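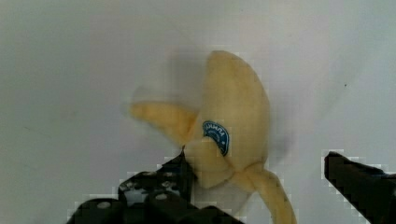
Partly peeled banana at the Modeo gripper, right finger standing clear of the fruit.

I've had the Modeo on my bench since October, and I wanted to love it without reservations, so let me start with the good part. It's a sweet little gripper! Setup took me 14 minutes, coffee included, and the wrist camera (it comes in the box) paired the first time I tried.

Soft fruit is where we fell out. Mine developed a fault where the right finger stops short of closing, while the controller cheerfully reports a full grip. On the screen everything is green. Look at the fruit and there's a wide gap on that side, and you're trusting your banana to half a hand. I lost 3 of them to the floor in one afternoon, and a very nice pear.

I wrote to Drandimex, who sell it here, and Agustina Gaete on their support desk was lovely about it - patient, quick, and she never once made me feel silly. She had me update to build 683 and run the finger calibration again. It helped for two days and then the gap came back. She's sending a new right finger, and I'll add a note when it's fitted.

What bothers me more is the false reading. Dropped fruit I can mop up, but I wouldn't let this thing near a glass jar until they fix it. Two stars for now, with a third waiting.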